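Skutside Screening Organiser: Set-up Guide
Section 3: Adding titles and running a viewers' poll 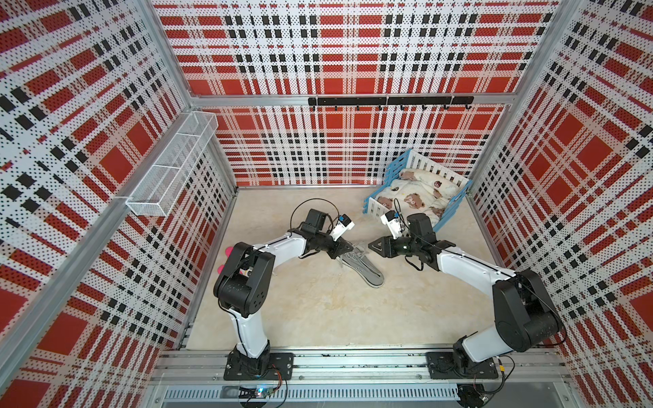

Fig. 3. Hook rail on crossbar, wire mesh basket on left wall.

Before you start

You need an organiser account and at least one screening group. If you haven't made a group yet, go back to Section 2. Members can join after the poll is set up, but they must join before it closes if they want to vote.

The steps are the same in a browser and on a tablet. On a phone, the Polls button is under the menu in the top left corner.

3.1 Adding titles to the catalogue

1. Sign in and open your group.
2. Select Catalogue, then Add title.
3. Type the English or the original title. Skutside searches both. If a series has several seasons, each one is listed separately.
4. Select the correct entry and check the year. Remakes often share a name with the original.
5. Choose Film, Series or Special.
6. Set the classification. This field is not filled in for you. Use the one printed on the disc case or shown by the distributor.
7. Select Save.

To add a title that isn't found, select Enter by hand at the bottom of the search results. Titles entered by hand have no cover art until you upload some.

Note: Long series should be entered as a single title if you want people to vote for the whole show. Once a poll is open, separate seasons can't be merged.

3.2 Languages and subtitles

Each title has a Dub field and a Sub field. Tick both if your copy has both. Members see a small D or S next to the title when they vote. If you leave the two fields blank, the title shows as "Language not stated" and will not appear when members filter the list.

If your group wants to vote on dub or sub as well, do that in a second poll after the winning title is known.

3.3 Creating the poll

1. Select Polls, then New poll.
2. Give the poll a name of up to 72 characters. Longer names are shortened in the email notice.
3. Choose the titles to include. Select all adds everything in the catalogue, including titles you have already screened.
4. Choose a voting method:
Single: each member picks one title.
Ranked: each member puts their favourites in order.
Points: each member shares out a fixed number of points.
5. For Ranked, set how many places members can fill. The default is 3.
6. Set the closing date. The default is 14 days after opening.
7. Choose whether members can see the running totals. This is off by default.
8. Select Preview and read through the list once.
9. Select Open poll. An email goes to every member of the group.

CAUTION: The voting method can't be changed after the first vote comes in. To change it you have to cancel the poll, and all votes are lost.

3.4 While the poll is open

You can add a title to an open poll but you can't remove one. Members who have already voted are told about the new title and can change their vote.

To move the closing date, open the poll, select Edit dates and save. A poll can be extended twice. It can't be closed early if fewer than two members have voted.

Votes from guest accounts are held under Pending. Approve or reject them before the closing date. Pending votes are not counted.

3.5 Ties

If two titles finish level, Skutside does not pick a winner. You will see the message "Tied result" and two choices: Run-off or Organiser decides. A run-off contains only the tied titles and stays open for two days.

In a Ranked poll, ties are first broken by the number of first places. The message appears only if the titles are still level after that.

3.6 Publishing the result

1. Open the closed poll and select Results.
2. Choose how many places to show.
3. Tick Show vote counts if you want the numbers included.
4. Select Publish to group, or Export to save the list as a spreadsheet.

Published results stay on the group page until you take them down. Individual votes are never shown to other members.

Note for users of the old Heria plug-in: polls made before July do not carry vote counts across. The order of the titles is kept.

CAUTION: A poll result does not give you permission to screen a title in public. Check with the rights holder before you announce a date.

Section last revised 9 October 2018 by Elmarie Botha.

Next: Section 4, Booking a room and sending invitations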